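We use cookies to remember your settings and to count visits. OK / Change settings

Open day at Flamlow: grippers and controllers in the simulator
By Iqra Tarar

Three of us went to the Flamlow open day: Gonçalo Carvalho, Evelien Desmet and me. We have to choose a hand controller and a gripper for our two-armed machine before the order goes in, and Flamlow lets visitors drive both in its simulator. The offices are on the upper floor of a unit behind the railway station. Parking is tight. We got there at half past nine and were given badges and a timetable with four slots on it.

The simulator runs on three desks against the back wall, each with one screen and a pair of controllers. Everyone gets the same robot in the same room, a living room with a kitchen counter down one side and a long white table down the other. You look out over the robot's own body with both arms in front of you. The view is very wide and the walls lean a lot. Gonçalo felt slightly ill for the first few minutes and then got used to it.

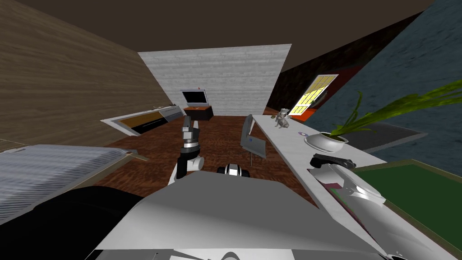 Page last changed: 01/09/2019

We began with the controllers, as the timetable told us to. There were two. The Nirno is a small pair of handles with a trigger under each first finger. The Skemoter is a pair of scaled-down arms clamped to the desk, and you move those and the robot's arms copy them. Both drove the same simulated arms, so any difference we felt came from the controller or from us.

The Nirno is easy to pick up. I had the right gripper over the near end of the table within a minute. The trouble is that you let go of a clutch button to reposition your hands, and if you do that while reaching, the wrist is no longer at the angle you thought it was. I did this four times. Evelien did it less often, but she has used something similar at work.

With the Skemoter there is no clutch. Your elbow is where the robot's elbow is, and when you run out of room you can feel it. It is heavier and my shoulders knew about it by lunch. Parking one arm is simpler, though. You lift it, lock it, and work with the other. With the Nirno the idle arm drifted a little whenever I put the handle down on the desk. The man at the next desk had the same drift and was told it was a setting.

The delay figure on the Nirno screen was 51 milliseconds. The Skemoter had no figure on show and I forgot to ask. 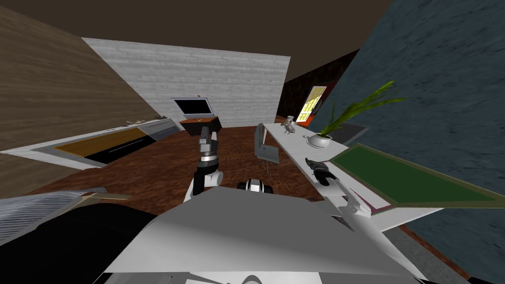 Renzo Lo Presti, at the desk beside ours, disagreed about the clutch. He said that he would not want to give it up, that in a long session it is the only thing that lets you rest your wrists, and that anyone who blames it has the arm speed set too high. He turned ours down by a third. It did help, and I should say that I only had ten minutes with it after that.

Then grippers. The simulator has two loaded, a standard parallel one and the Ferraro, which has slimmer fingers and opens wider. The task was the same for both: start with the left arm up and out of the way, bring the right gripper to the edge of the white table, go down to a thin sheet lying there, pinch it and lift. Thin flat things are most of what we handle, so this suited us.

The standard gripper kept landing with both fingertips flat on the tabletop and nothing between them. If you come in at a shallow angle you can get one finger under the sheet, but then the wrist is close to the table and the arm complains. The Ferraro was better at the shallow angle and worse straight down. I got the sheet up twice in six tries with the standard one and four times in six with the Ferraro. Gonçalo's scores were the other way round, so I would not read much into either.

We were told that contact in the simulator is calculated 400 times a second and that very thin objects are given a bit of extra thickness to stop the fingers going through them. Worth knowing. It means a sheet is probably easier to pinch there than it will be on a bench. 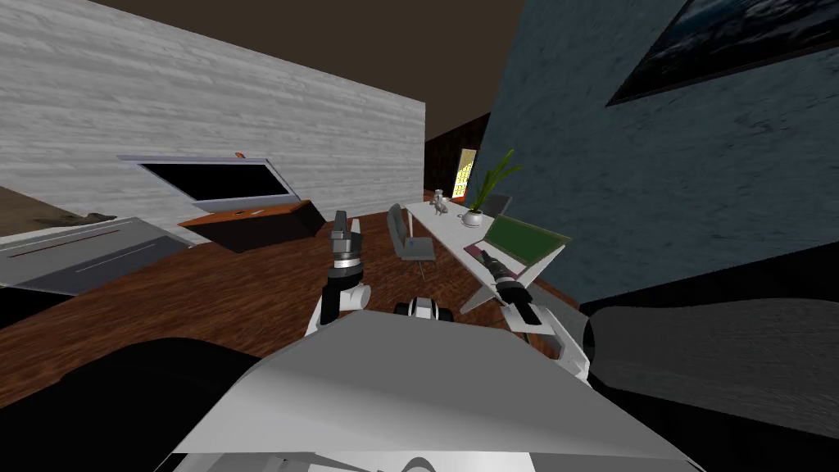
Lunch was sandwiches in the corridor. Ornella Zuccaro gave a short talk afterwards on recorded runs. Flamlow keeps everything visitors do on the open day if they sign for it, and there were 1095 runs stored from the one in March. She played a few back. The most common fault was a slow approach followed by a long wait over the table while the driver tried to judge the height.

I recognised that one. From the body camera you see the top of the gripper well and the fingertips badly. When the right hand is low over the table, the arm's own white links take up a good part of the right side of the view, and you are guessing at the last few centimetres. Evelien asked for a wrist camera. There is one in the menu and the staff switched it on for us as a small inset in the corner. It made more difference than changing the gripper did. With the inset on, all three of us lifted the sheet on the first or second go, with the standard gripper too.

The inset hides part of the main view, and you cannot move it yet. They have put that on their list.
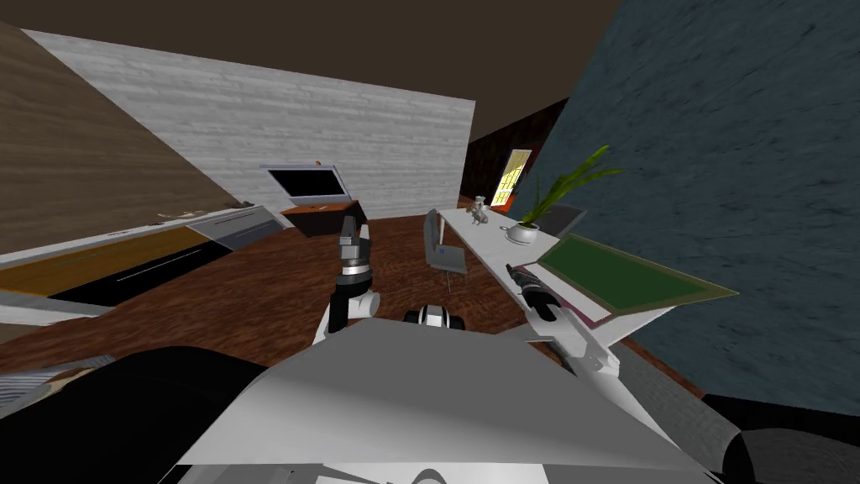

Prices were on a printed sheet at the desk by the door. The Ferraro is 2770 euros for the pair with the mounting plates, cables extra. The Skemoter was marked "on request". The Nirno is cheaper than we had budgeted for, but the licence is yearly and the sheet did not give the second year.

What we are going to do is borrow one Skemoter for a fortnight, keep the standard grippers for the time being, and fit a wrist camera to the right arm first. Evelien wants one on the left as well. Gonçalo is going to ask Flamlow whether our own bench can be put into the simulator in place of the living room, with the table at our height, which is lower.

If you go to the next one, book the early slot. By the afternoon there was a queue at all three desks and people were getting five minutes each.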